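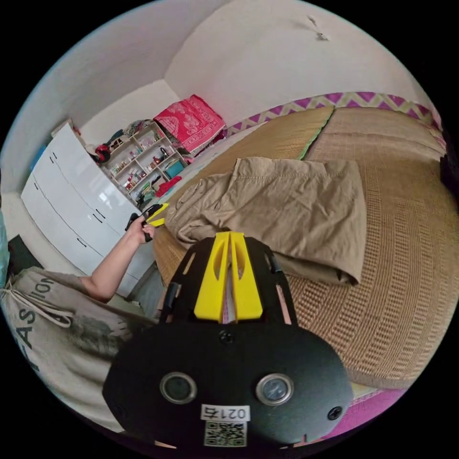

Photo: Ruan Sibiya / Vistbridge

Section 4: Folding on the bed

The bed is the best folding surface in most rooms, provided it has been made first. This section covers trousers. Shirts and bedding are dealt with in the next one.

Before you start

1. Make the bed and lay the straw mat on top. Smooth it from the head end down. A folded blanket can stay at the head of the bed.

2. Put the clothes to be folded in one heap, on the dresser or at the far end of the bed. Leave the middle of the mat clear.

3. Hang a drawstring bag or stand a canvas one by the side of the bed for anything that needs mending.

4. Empty all pockets. On cargo trousers this means the leg pockets as well -- lift each flap and feel right down to the seam.

Caution: Do not iron on a straw mat. Woven straw scorches quickly and the marks do not come out.

Note: If your mat is made in two sections, fold to one side of the join. Buttons and zip pulls can catch in it.

Folding trousers

5. Lay the trousers on the mat with the waistband towards the head of the bed. Close the zip and fasten the button.

6. Find a belt loop and lift the waist by it until the fabric hangs free of the mat. Give it a light shake and lower it again. Lifting by a loop is quicker than tugging at the legs, but do not pull hard on one that has started to fray.
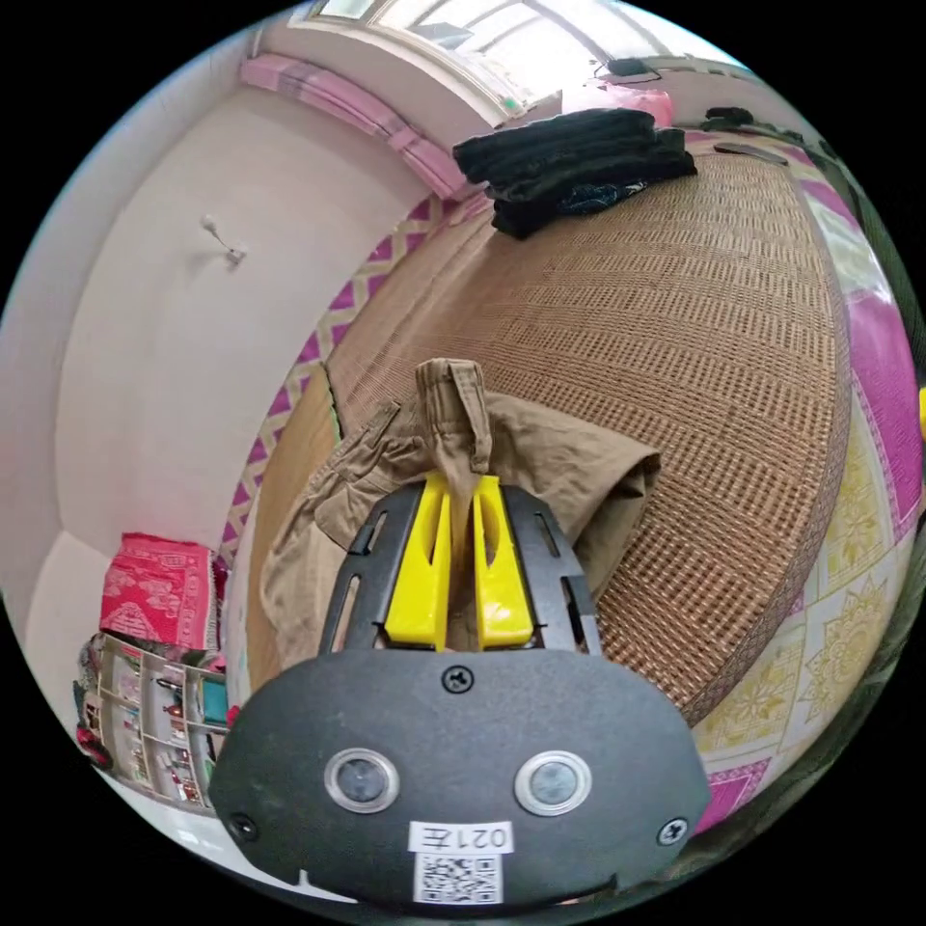

Vistbridge Household Skills Team

7. Flatten the pocket flaps with your palm. A flap folded under will leave a crease across the thigh.

8. Bring one leg over the other so that the inside seams meet. Check that both hems are level. If a hem has turned up, straighten it now.

9. Tuck in the point of the seat to leave a straight edge.

10. Fold the hems up to the waistband, then fold once more. Heavy cotton may need only the first fold to fit the drawer.

11. Set the finished pair aside and take the next from the heap. Keep dark clothes in a pile of their own, as khaki and other light cloth shows every bit of lint.

Note: If the trousers spring open after step 10, leave them for 15 minutes under a folded blanket.

Putting away

12. Fill the lowest drawer first. Stand the trousers on edge, fold uppermost, so each pair can be seen.

13. Brush the mat along the weave with a dry cloth. Lift the edges and straighten the sheet beneath.

Steps 6 and 9 reworded by Anel Joubert, 2018-07-14. Corrections to Catherine McIver, please.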